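Fri 29 May

Up before six because of the birds again. Coffee, two slices of toast, and then out to look at the garden before it got warm. The beans on the fence side are up, all but one end of the row where the soil is mostly clay. I pushed a few more seeds in and put the wire back over them. The tomatoes look fine. The two I bought from the church sale are ahead of the ones I started myself, which annoys me a little after all the trouble with the seed trays.

Filled the rain barrel gauge in on the chart. It was lower than I wanted. We have had 18 days without real rain now and the forecast has nothing until the middle of next week, and even that is only a chance.

Drove to Veston at nine to pay for the new water filter. The old one was leaking at the housing and I was tired of the bowl under the sink. The man at the counter wanted to sell me the bigger Filtus, but I have one kitchen tap and I live by myself, so I took the small one. It came to $154 with the two spare cartridges. I asked about the hose fitting and he said it was standard. I got it home and it was not standard. I will go back Monday with the old fitting in a bag so there can be no argument.

Had lunch in the car by the river. Egg sandwich. The water is low there too, and you can walk out on the gravel almost to the bridge post.
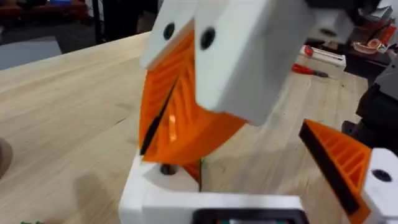
In the afternoon I worked on the side gate. The bottom hinge has been loose all winter and the gate drags. I took it off and laid it on the sawhorses and found the screw holes were chewed out, so I plugged them with dowel and glue and left it to set overnight. While it was down I scraped the old paint off the top rail. There is green under the white, and a kind of tan under the green. I don't remember it ever being tan. It must have been before we bought the place.

Raelene Grimshaw called at four about the plant swap. She has more than 20 people signed up and wants to move it from her driveway to the school lot. I said that was fine with me as long as there is shade, since I am bringing ferns. She also wants the rest of my lily bulbs, but it is the wrong time to dig them and I told her October. She said she would forget, so I wrote it on the calendar here and will call her.

Bravo would not eat his supper until I put a spoon of broth on it. He is scratching his left ear again. I cleaned it and it looked all right, a little pink. If it is still bothering him after the weekend I will call the vet.

Supper was leftover rice with a fried egg and the last of the spinach, which has started to bolt. I should pull the whole row and put in squash.

Did the bills after. The truck insurance is $635 for the half year, up again. I paid it and filed the letter. Read a chapter and a half of the library book and could not tell you much of what was in it.

Tomorrow: hang the gate, water early, take the ferns out of the shed, buy dog food and light bulbs.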